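I have an unpopular opinion for anyone shopping for a gripper: buy the dumb one first.

I know, I know. I spent most of the summer swapping grippers on and off the same arm, and I went into it completely in love with the fancy one. That was the Brelov, the adaptive kind with fingers that fold around whatever you point them at. The demo videos are gorgeous! It picks up an egg, a sponge, a car key, somebody's reading glasses. I watched those videos at night like other people watch cooking shows.

The other two were a Prollitz parallel gripper, two flat fingers that open and close and do nothing else for a living, and a little suction head from Mato that I mostly wanted so I could say I'd tried suction.

My test was boring on purpose. Blocks in a metal bin, pick one up, put it down somewhere else, do it again. I gave each gripper 87 tries with the same arm, the same camera and the same controller settings, and I wrote everything down in a notebook that now has coffee on most of it. The Prollitz dropped or missed three. The Brelov dropped or missed 18. (The Mato I gave up on early, my blocks have beat-up faces and it couldn't hold a seal, so I won't pretend I have a real number for it.)

Now, 18 isn't terrible, and a better programmer would get it down. My friend Sigita Avotiņš, who has forgotten more about controllers than I'll ever learn, told me I was tuning the thing all wrong, and she's probably right. But that's sort of my point. When the Prollitz missed, I could see why. The finger came down on top of the block, or the angle was off, and I fixed it before lunch. When the Brelov missed, I had theories. I had so many theories! One finger had wrapped early, or the block had rolled inside the grip, or the force limit kicked in, and I'd change a setting and make something else worse.

And the bin matters way more than the brochures let on. Everybody demos on a nice open table. Put walls on the thing and suddenly you care how wide the gripper is with its fingers open, where the cables hang, and whether the wrist can turn without rubbing on a side. A block lying near the wall is a whole different job from a block in the middle. 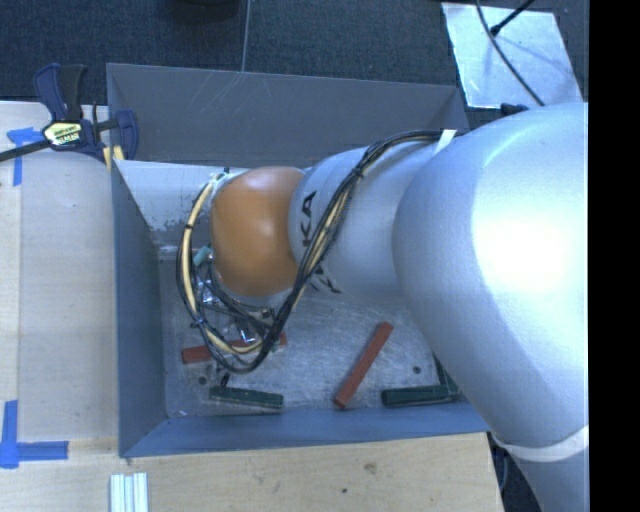 *Red and green blocks in the bin, with the arm reaching in and the cables looped around the orange joint.*

I'd put cables on the shopping list too. I changed how mine were tied more often than I changed code. A skinny gripper with one plain cable is worth real money to me now, and I have never once seen "how annoying is the cable" on a comparison chart. Somebody please add a column.

So would I send the Brelov back? No, I like it, and for soft or weird shapes I bet it would run circles around the flat fingers. I just wish I'd bought it second. Start with two fingers, learn what your arm and your camera get wrong by themselves, and then go spend the big money if you still want to. I'm trying bags of dried beans in October and I fully expect to eat some of these words.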